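Category: Kitchen Tasks / Steamed Food / Data Cards

# Flunever Steamed Buns

Flunever Steamed Buns is a set of recordings of one small kitchen job: moving steamed buns between an electric steamer and a plate. It belongs to the Trotham series on everyday food handling. This card covers version 2, updated Jul 9, 2026.

## Setup

All recordings use a white table against a plain wall. The steamer has a stainless steel basket with a perforated tray and two side handles. Buns sit directly on the tray, with no paper or cloth under them. The plate goes on the right.
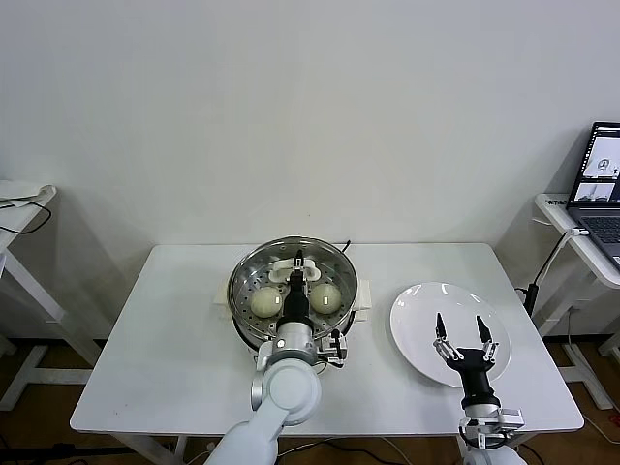 Two buns on the tray, plate still empty.

## Contents

There are more than 3,000 clips. Each clip has a short text label, such as "bun to plate" or "lid off". Clips are sorted by the number of buns at the start. Buns that were dropped or dented are kept and marked `damaged` in the label file. Of the full set, 81 clips carry that mark.

The glass lid has its own place to the left of the steamer. Labels use "tray" for the flat metal piece with holes and "basket" for the steel wall that holds it. The part underneath is called "base". 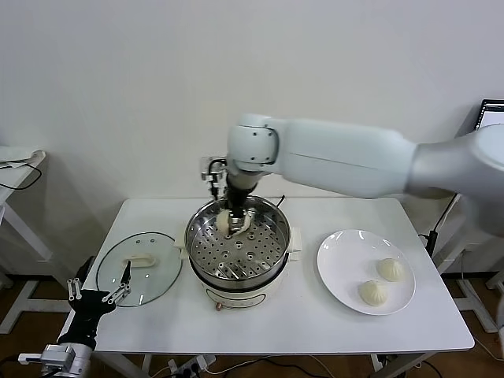

**Are the buns real food?**

They are soft play-food buns, so they keep their shape from one clip to the next. A separate set with fresh buns is planned for September.

## Known gaps

- One steamer model only.
- 67 clips have no start label.
- The Cillero split has no clips with the lid on.

## Use

Free for research and teaching. Please cite the set by name and version.

We use cookies to remember your settings. Accept | Manage choices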